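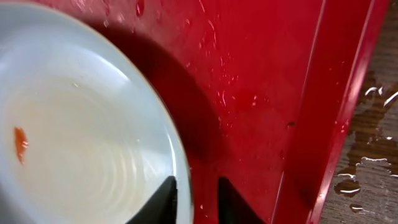 # Clearing plates on a tray: scrape first or stack first?

**gostetti_mom** wrote:

Hello everyone! We started doing big family suppers again in January (11 of us when my brother's crew makes it), and my husband and I have been going back and forth over the cleanup ever since. I carry everything off on a red plastic tray, plates laid out side by side, and I deal with the scraps at the counter. He thinks I should scrape at the table, stack the lot and make one trip. I'm fond of my way, but I do walk a lot of miles between the dining room and the sink, so I'd love to hear what the rest of you do.

---

**Jin56** wrote:

Your husband and I would get along! Scrape everything onto one plate, stack the others under it, and off you go. Three plates spread over a whole tray is a trip wasted, if you ask me. I worked banquets for years and we'd have been there until midnight doing it your way.

---

**Yaqin Fu** wrote:

I'm going to stick up for the original poster. When you stack plates that still have bits on them, the bottoms get greasy too, and then you're washing both sides of every one — and if it was anything with carrot or tomato or chili oil, you know how that orange gets around. I lay mine flat on the tray and let the rims hang over a little if they have to. A second tray next to it is handy too. We have a red one and a black one, and the black one catches whatever comes off the plates.

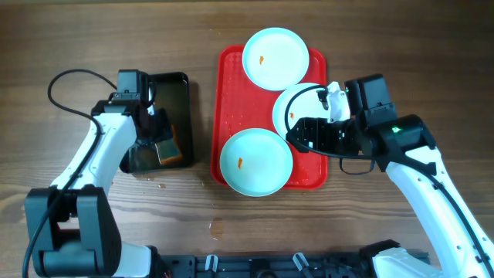
*Three plates on the red tray, black tray to the left.*

A few orange bits left on them, and those come off with a soft scraper before the plates go anywhere near the water. My drain has been much happier!

---

**Jin56** wrote:

All right, the greasy bottoms I'll give you. But you could scrape right there and then stack, couldn't you? I still see two trays to wash on top of the plates.

---

**Yaqin Fu** wrote:

You could, and when we have a crowd I do. For an ordinary supper I don't mind rinsing a tray, it takes me no time at all.

---

**lernau_kitchen** wrote:

Could I put in a word for the table? Ours is wood, and I leave a towel folded under the tray now, after one too many drips got under there and sat overnight. Also, gostetti_mom, if your tray is smooth, look for one with little raised bumps. Mine keeps the plates from sliding when I go around the corner with the dog underfoot.

---

**gostetti_mom** wrote:

Oh, these are lovely, thank you all! Mine is smooth as glass, so that explains the gravy incident. I think we'll try the second tray for scraps this weekend, and then he can stack whatever has been scraped clean. Does anyone have a scraper they like? The one I have is hard plastic and I worry about the glaze.

---

**Jin56** wrote:

Silicone, the kind with a flat edge. I've had mine three years and it still has its shape.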